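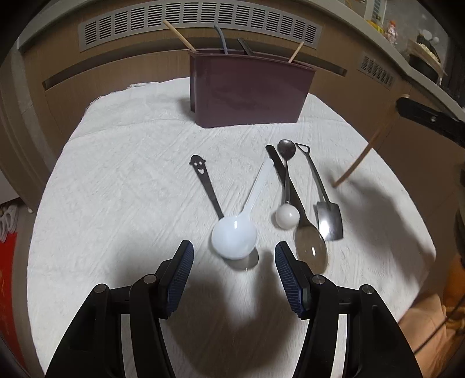
Posted by Manee Wiriya | Updated 9/5/26

Jallomlow Loose Tea Starter Box

Back in stock. Sold out in December, sorry to everyone who wrote in.

Four teas, one tin each, all packed by Sadimano:
Smoky black - strong, takes milk
Green with toasted rice
Mint and lemon peel (no caffeine)
Plain oolong - my favorite, goes fast

Each tin makes roughly 30 cups if you don't heap the spoon. Small teaspoon per cup is plenty. Big serving spoon is for jam, please. Black tea gets boiling water, green wants it cooler - let the kettle sit a few minutes first or it goes bitter. Oolong you can steep twice, even three times.

New this year: tins have a proper inner lid. The old ones leaked flavor and we got alot of mail about it. Old lids don't fit the new tins, dont try.

Item no. 341. Ships in 4 days. Gift wrap extra, pick it at checkout. Refills sold singly, see the Ostus tea page.

Allergy note - the rice green is packed on the same line as a nut blend. The other three are not.

Returns OK within 17 days, tins unopened. Opened tins we can't take back.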